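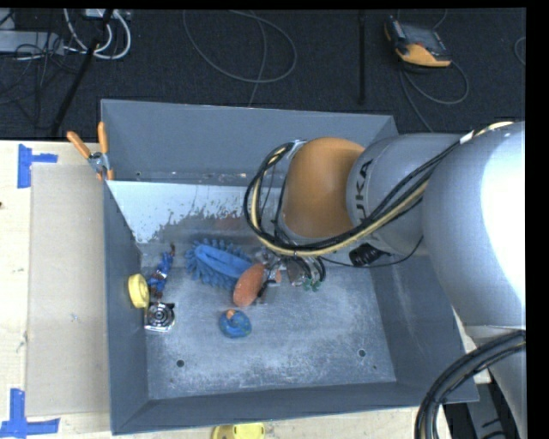 Figure 3. KUKA arm with its gripper down in a gray bin.

4.2 Laugh placement in the dubbed and subtitled prints

Same film, two prints, very different laughs. The subtitled print of Boltari drew its first big laugh before the actor had finished the line, and the dubbed one drew it after. We had expected a small gap. The gap was not small, and it held for most of the verbal jokes in the first reel.

Our reading is simple enough. A subtitle goes up whole. The viewer reads to the end of the joke while the mouth is still moving, laughs, then has to sit through the delivery. Gilani's original cut leaves a pause after each punch line, and in the subtitled screenings that pause was mostly dead. People had already settled down. In the dubbed screenings the pause did its job, though some lines had been stretched to fit the lips and came out slower than the joke could stand.

Coding was done from audio only. Two coders (Nam and Durrani) marked the start and end of each laugh without seeing the picture, then the marks were laid over the cue sheet. 209 laughs in all, after dropping coughs, seat noise and one long stretch where the projector sound failed. Disagreements were settled by listening again together. Where that didn't help the laugh was left out, see the appendix for the list. The room holds up to 500 but was never full, and a half-empty room laughs less. We did not correct for this. Probably should of.

Kakakhel's point about translators is worth repeating here. A translator who splits the line across two titles – setup first, then the turn – gets most of the timing back. Only 18 of the jokes in our print were split that way. Those came closest to the dubbed version, with the laugh landing on the actor's last word or just behind it. The rest were left whole, presumably to save on reading time. Siddiqui, who has cut subtitles for Vesia since January, disagrees and thinks that viewers find split titles choppy. Our short exit survey did not ask about this so can't say. 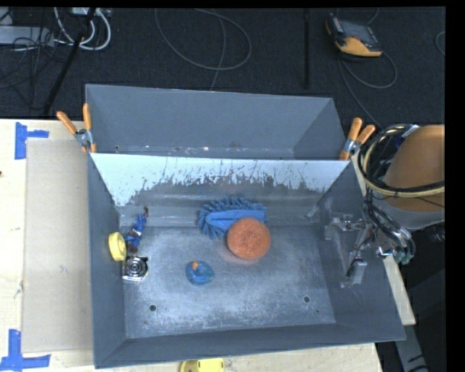
Sight gags behaved differently. No words to read ahead of, so the two prints should match, and they nearly do. What mattered was how fast the eye finds the thing. In Mughal the prop business happens against busy wallpaper and the laugh comes late and ragged, a few people at a time. In Boltari the kitchen sequence is plain walls and one bright object, and the whole room goes at once. A round orange sponge lying partly over a blue fuzzy mitt, with dull gray metal everywhere else, is found before the viewer has started looking for it. Color does the pointing. A gag staged like that needs no insert shot, and of the 11 sight gags we coded the ones without an insert did no worse. Small numbers, so treat with care.

There is also the mixed case, a sight gag with a line on top. These were the weakest in the subtitled print. The eye goes down to the title, the pratfall happens up top, and the viewer catches the end of it. Several laughs in the fourth reel start clearly on the reaction shot and not on the fall itself. Dubbing has no such problem. Moving the title up near the actor's face may help but we had no print set up that way.

One limit on all of this. Both audiences new the director's earlier comedy Plillness, going by the show of hands, and some laughs look like recognition of a running joke from that film. We left them in. Taking them out would of meant guessing which ones.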